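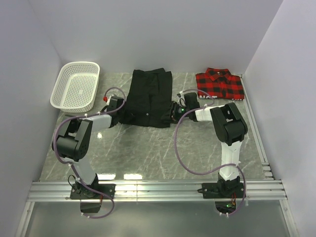 Open Day at the Feltstead Lab: Common Questions

When is it?
The lab is open to visitors on 2019-02-14. The next open day is in August.

What will I see?
Two robot arms handling clothes on a bench. Each demonstration lasts some 6 minutes, and there is time for questions afterward.

Who runs the demonstration?
Shanthi Samarakoon. She can answer questions about the arms and the grippers.

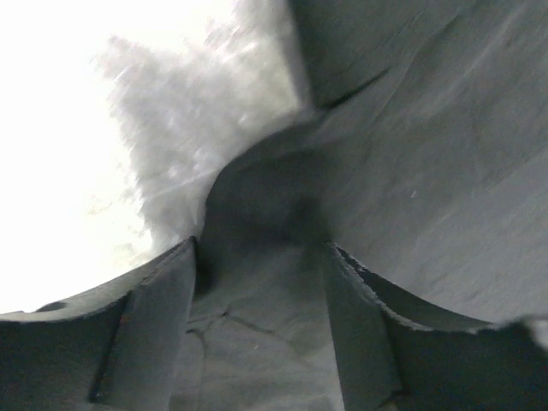 Can I touch the arms?
No. Please stay behind the line while they are powered.

Do I need to book?
Yes. We have 80 places for the day. One booking covers up to two people.

Can I bring my own shirt for the robots to try?
Please don't. We use our own set of clothes.

Can I see what the robots see?
Yes. The gripper camera views are shown on a screen beside the bench.

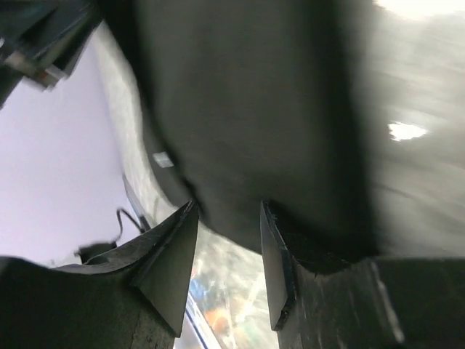 Dark cloth between the gripper fingers, from the gripper camera.

Is there parking?
Use the Caputo lot. The entrance is on the left as you leave it.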